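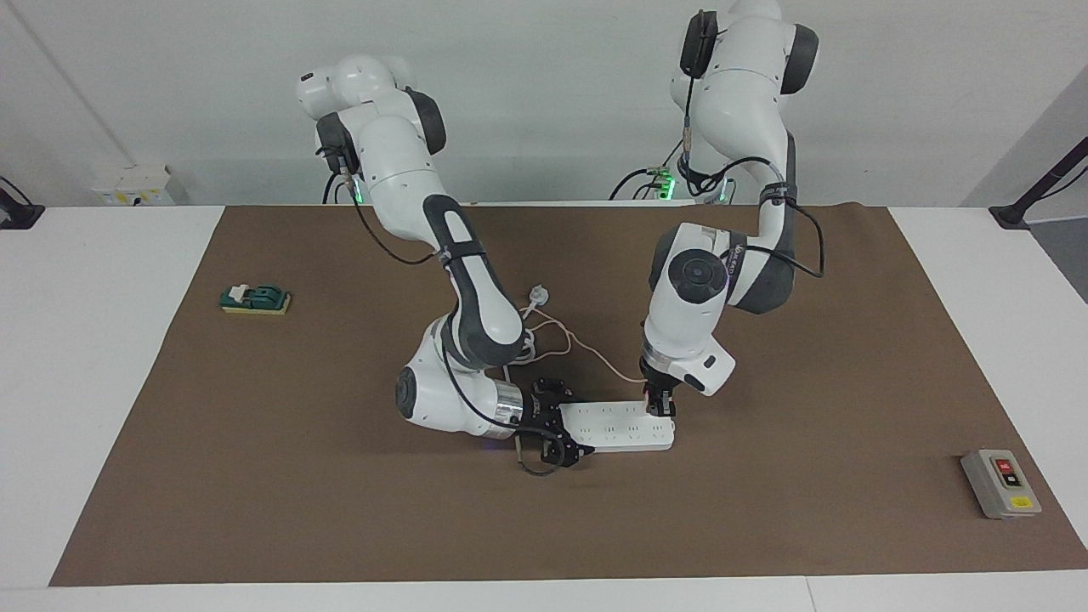

Figure 3. Both arms at the power strip: the right gripper clamps the left end, the left gripper touches the right end.

4.2 Two-arm holding

The policy was trained on 221 demonstrations, recorded on the Clulach table by two operators. For every trial the power strip was put on the brown mat at a new angle, and the cord was left in a loose tangle (Figure 3). We did not remove the other objects, for example the gray switch box, from the mat. One trial was stopped after 600 control steps.

Of 151 trials, 16 failed. Most of the failures came from the cord – it pulled the strip to turn before the second gripper had closed. We return to this point in Section 5.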